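Gornholm Fleece Throw, Dark Green: Long-Term Review

Home > Living Room > Throws and Blankets

Rating: 4 out of 5

The Gornholm throw is a mid-weight polyester fleece sold in six colors and two sizes. The version reviewed here is the larger one, in dark green. It went into ordinary use in November on a dark grey sofa, next to a folded duvet and whatever cushions were on hand, and was washed every second week or so. The reference throw was an older Ornex of the same stated size.

Weight on the kitchen scale came to 1662 g before the first wash. The label gives no weight at all, which makes comparison in the store difficult. The Ornex is lighter and noticeably thinner when held up to a window.
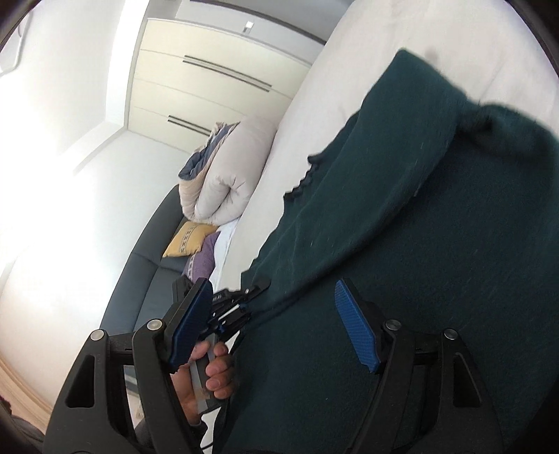 Irfan Naqvi
Home Textiles Reviewer

Pile. Soft fleece like this sheds at first, and the Gornholm is no exception. The first wash left a full lint screen in the dryer. The second left half of one, and after the fourth the amount was no more than a bath towel gives off. On white upholstery the early lint is easy to see, particularly from the dark green. A lint roller clears it, but wash the throw before it goes anywhere near pale fabric.

Edges. This is the weak point. The Gornholm has a single row of stitching set close to the cut edge, and on the test throw the stitches began to lift at one corner after the third wash. It has not spread far. The Ornex has a folded hem, adds a little bulk at the corners, and is still intact. Anyone with a sewing machine can fix the Gornholm in an evening.

Folding. The fabric has enough grip to stay where it is put on a smooth cover, and it bunches on anything with texture. Folded in thirds and then in half, it makes a block that sits under one arm. It will not hold a sharp crease, so stacks of two or more tend to lean.

Washing. The care label calls for 40 °C, gentle cycle, low tumble. All washes were run that way. Shrinkage after the last one was almost 2 cm on the long side and too small to measure on the short side. Color held. A white cloth rubbed on the damp fabric picked up a faint green mark after the first wash and nothing later.

Warmth. Adequate for an evening on the sofa with the heat turned down. It does not replace a duvet — two layers come close, but they slide against each other.

The throw sells for $40 at Chaudhry and slightly more at Jokar, where the smaller size was out of stock. At that price the fabric is good and the edge finish is not. One point off for the stitching.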